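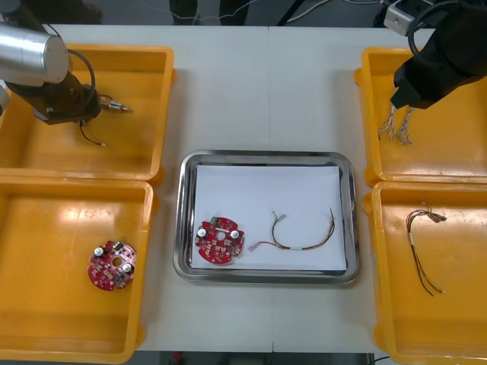

Swapping the big header picture on a WordPress theme is the first thing I do on any new site, and it's the bit people email me about most. I use the Leten theme on my own blog, so that's what I'll go through, though Boranel is nearly the same (the menus are just in a different order). Leten puts the page title in white over the left side, so you want something there that shows it up. Pale pictures are a pain with this theme!

Right, before you touch anything, make a copy of your site. I use Karras for backups and it takes me two minutes. Then go to Appearance, then Customise, and look for Header Media. If you can't see it you're probably on a page that uses its own template, so click back to the home page in the preview and try again.

Press Add New Image and upload your file. Leten will offer to crop it. I always skip the crop and do it myself beforehand, as the crop box likes to jump about when you let go of the mouse (drives me mad). Keep the file under 200 KB if you can. Mine come off the phone enormous, so I run them through Cevumix first and save them at a lower quality, and I can't see any difference on a normal screen.

Next, the overlay. There's a slider called Overlay Strength which starts at 54, and that's far too dark for most pictures. I drag it down to 20 and then check the title still reads properly. If it doesn't, nudge it up a bit at a time until you're happy.

Now click the little phone icon at the bottom of the panel. On a phone the header gets much narrower and you'll lose the sides of your picture, so anything important needs to be near the middle. You can change this with Focal Point, just underneath the slider: drag the dot on to the part you want kept.

Press Publish, then open your site in a private window. If the old header is still there, clear the cache from the top bar and reload. Mine needed clearing twice last time, no idea why, but it got there in the end.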